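The Lisen Road

The Lisen Road is a novel by Hauwa Okoro. It is a domestic drama with elements of mystery, told in alternating chapters by two sisters who inherit a roadside hotel from an aunt they hardly knew. It was Okoro's second novel and the first of her books to be set outside a large city. The first printing was issued in paperback by Gitbridge, a small press that mainly publishes fiction and memoir.

Plot

Miriam and Adele Jekis have not spoken in ten years when a lawyer's letter brings them both to the Lisen Hotel, a building of 10 rooms on a mountain road that has lost most of its traffic to a newer highway. Under the terms of the will, neither sister can sell her half until the hotel has been open for one full winter. Miriam, the elder, wants to meet the condition and leave. Adele, recently divorced and out of work, begins to repair the rooms and take in guests.

In February a retired surveyor named Paul Higuchi checks in and asks for a room that does not appear on the floor plan. His questions lead the sisters to a set of account books kept by their aunt, in which the same guest is charged for the same night every year. The middle part of the novel follows their attempts to find out who the guest was. Miriam comes to believe that he was their father. Adele is less sure, and the book never settles the matter.

The final chapters take place over one Saturday, when the road is closed by snow and everyone in the hotel has to stay. Higuchi admits why he came, and Miriam tells Adele about the quarrel that kept her from their mother's funeral. The winter ends with the condition of the will met. The last chapter, told by Adele, stops before the sisters have decided whether to sell.

Characters

Miriam Jekis is a tax accountant who narrates the odd-numbered chapters in the past tense.

Adele Jekis narrates the even-numbered chapters in the present tense. Her account sometimes conflicts with her sister's, most clearly over who left home first.

Paul Higuchi is the hotel's only long-term guest. He mapped the route of the newer highway as a young man.

Aunt Corinne is dead before the story opens and is known only through her account books and the memories of people in the valley.

Background

Okoro wrote the first draft as a single narrative in Miriam's voice. Her editor, Yae Ebihara, suggested giving Adele some of the chapters after reading a scene in which Miriam describes an argument and leaves out her own half of it. Okoro rewrote the book from the start, and the finished manuscript was 801 pages long in typescript. Most of the cuts came from the history of the hotel, including a chapter set during the building of the road. That chapter was later printed separately as a short story, "Grading."

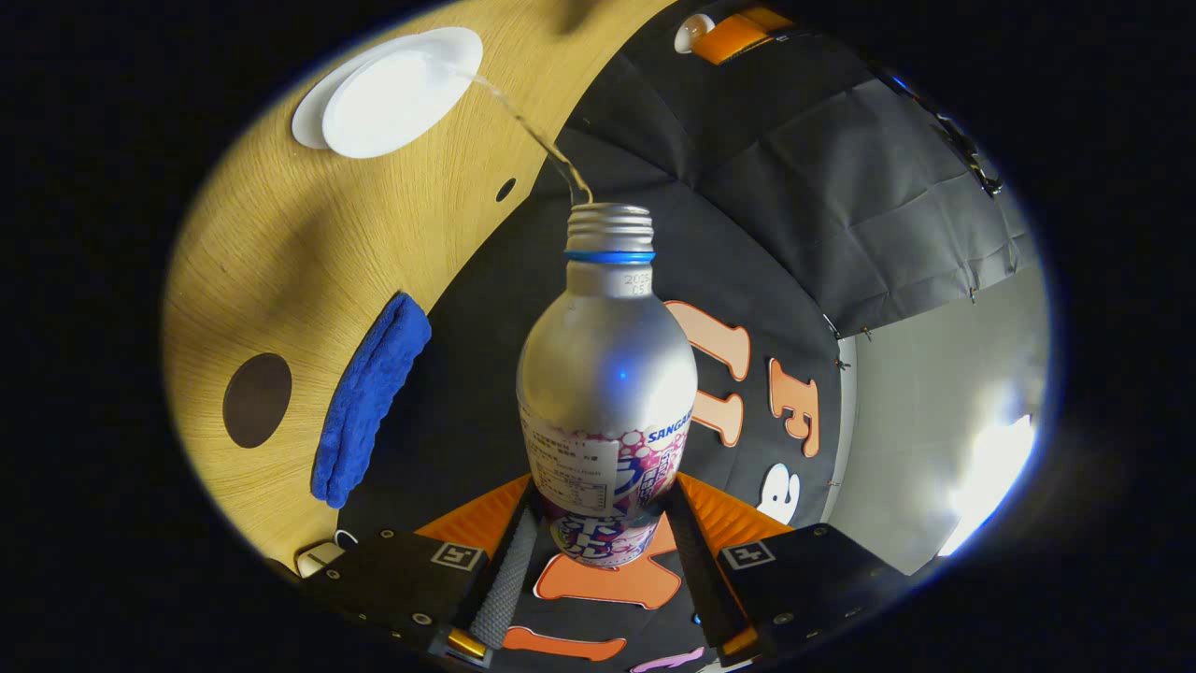 Style and themes

The account books are quoted throughout, usually at the head of a chapter, and the entries become shorter as Corinne grows older. Money is discussed in detail, from the price of heating oil to the wages owed to the cook, and the sisters often argue about an expense when the real subject is something else. Other themes include inheritance, unreliable memory and the decline of small towns after a road is moved.

Reception

Reviews were mostly favorable. Critics praised the dialogue and the handling of the two voices, while several found the surveyor's confession too long for its place in the story. Readers were divided over the ending.

Editions

The first printing has a plain gray cover. A signed hardcover of 200 copies followed, with the text of "Grading" added at the back. Later paperbacks restore a map of the valley that had been left out of the first printing by mistake.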